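Luladent staff to teach gripping tasks by hand as automation reaches the packing benches
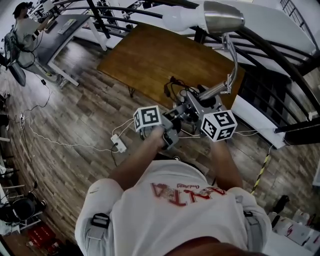
21st March – Dental supplies distributor Luladent will begin using robotic arms for part of its order packing in August, and the people who now do the packing are being paid to show the machines how it is done.

The company packs and ships to dental clinics, labs and schools from its Arriaga warehouse. Its catalogue runs to 1749 lines, from impression trays and mixing tips to boxed gloves. Most orders are small and mixed, and until now all of them have been picked, checked and packed by hand.

Under an agreement signed with automation supplier Culeo, packing staff work part of each week with a hand-held gripper. The worker holds the gripper and carries out an ordinary task with it, such as lifting an item off a table, turning it over or setting it down in a carton. The movements are recorded and used to train arms fitted with the same type of jaw. No programming is involved on the worker's side.

"We looked at systems that arrive already set up, and they were fine with cartons of one size," said Ezequiel Salinas, operations manager at Luladent. "Our problem is a bag of burs next to a tub of plaster next to a box of masks. The people who know how to handle that are the ones on our benches, so we went to them."

Recording work is voluntary and is paid at the packer's normal rate plus a skills allowance. Sessions are limited to 40 minutes, followed by a change of task. The limit was set after the first month, when several packers reported sore wrists and asked for shorter turns. Culeo has also altered the handle in response to their comments.

What changes on the floor

Luladent employs 73 people in packing and dispatch. The company has told staff there will be no redundancies as a result of the program through the end of next year, and that commitment is written into the current workplace agreement. Beyond that date, staffing levels will be discussed with employee representatives.

Night packing is expected to shrink. The arms will first be put to work on repeat orders of up to five items, which are mostly prepared on the late shift. Workers who lose late hours will be offered day positions in returns, quality checking or recording. Some of them will earn less in shift premiums, and a top-up will be paid for six months to cover the difference.

"A few people like nights and have built their lives on it, and this doesn't suit them," said Salinas. "We've talked with each of them one on one. I can't say everyone is happy with the offer."

Packers who complete the in-house course will be able to apply for a new cell operator position. Operators will clear jams, check the arms' work against the order sheet and decide when a product should go back to the hand benches. The course is run by training provider Estedus during paid hours.

Recordings so far cover roughly 200 products. Fragile glass items, temperature-controlled goods and anything that needs a signature will stay with hand packers for now.

The recordings are held by Luladent and licensed to Culeo for work on the Arriaga site only. They are not used to measure individual speed or performance, and a worker may ask to have their own sessions deleted.

Customers should see no change to order cut-off times or delivery charges. Packing slips will carry a code showing whether an order was packed by hand or by arm, so that any errors can be traced.

Media enquiries can be directed to the Luladent operations office at the Arriaga centre.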